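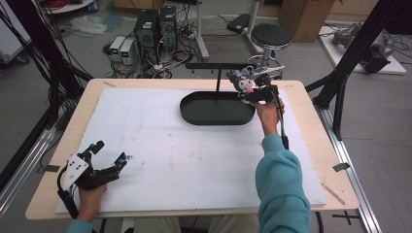
Los llaveros de peluche ganan sitio en las tiendas de regalos de Purnberg

Los pequeños comercios del centro de Purnberg han cerrado febrero con más ventas de llaveros de peluche que de tazas y postales, los dos artículos que encabezaban la lista desde hacía años. Según el recuento de la asociación de comerciantes, en el mes se vendieron 2682 unidades en las tiendas de la calle Dilton y alrededores.

El cambio se nota en los escaparates. La tienda Cao, que empezó con un solo expositor junto a la caja, reserva ahora dos paredes a estos muñecos – los personajes con capucha y los animales son los que antes se agotan – y ha encargado 500 piezas más para la primavera.
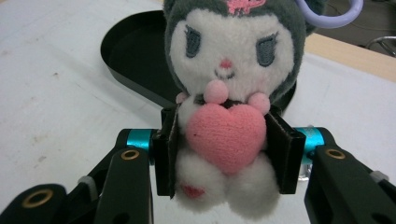
Peluche con capucha oscura y anilla de color lavanda.

La mayoría de los compradores los cuelga de la mochila o del bolso. También ha crecido el intercambio entre aficionados: el último encuentro, celebrado en la biblioteca de Ilthorpe, reunió a 100 personas, y el próximo se trasladará a una sala más grande.

Los comerciantes piden al ayuntamiento que amplíe el horario del mercadillo de primavera, que el año pasado cerraba a las dos de la tarde. La respuesta se espera antes de que termine el plazo para solicitar puesto. Las solicitudes se recogen en la oficina de comercio de la calle Dilton, en horario de mañana.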